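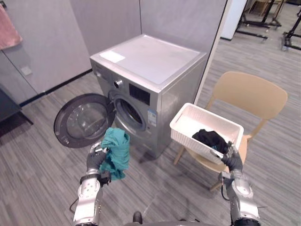

I did not expect to be the kind of person who gets excited about laundry, and yet I've been telling everyone I meet about my new routine since March!

It started with a chair. For years my basket lived on the floor, and I'd bend down for every single sock, load after load, and then wonder why my back hurt by dinner. Then I visited my friend Yung-ching Tam, who keeps a plastic chair parked right next to her front loader and sets the basket on the seat. So simple! I went home and dragged a chair in from the balcony that same evening. Now the clothes are at waist height, the floor stays clear for the door to swing open, and when I fold I can just turn around and use the table.

The second thing is switching to a smaller basket. My old hamper (an Altero, huge, I loved it) held so much that I'd put off washing until it was overflowing, and then I'd cram the drum. A little white lattice basket fills up fast, and when it's full, that's one load. The holes let air through too, so a gym shirt doesn't get that swampy smell by the next morning.

I also finally learned what spin speed to use. I'd been running everything at 1000 because that's where the last tenant left it, and my nicer knits were coming out like accordions. They get a much gentler spin now and dry flat on a towel. Jeans and sheets still get 1000 and I feel no guilt.

Oh, and leave the door open between loads! Chi-keung Tsao from downstairs told me this when I complained about a musty drum. I wipe the rubber seal with an old cloth, swing the door wide and leave it that way overnight. It took around 3 weeks for the smell to go away completely, but it went.

Darks are still my weak spot. I had a black top go gray on me last winter, so I wash those inside out in cold water, and so far so good. If you have a trick for lint on black clothes, please please leave it in the comments. Next up I want to sort out the shelf where the detergent goes, which is a whole other post.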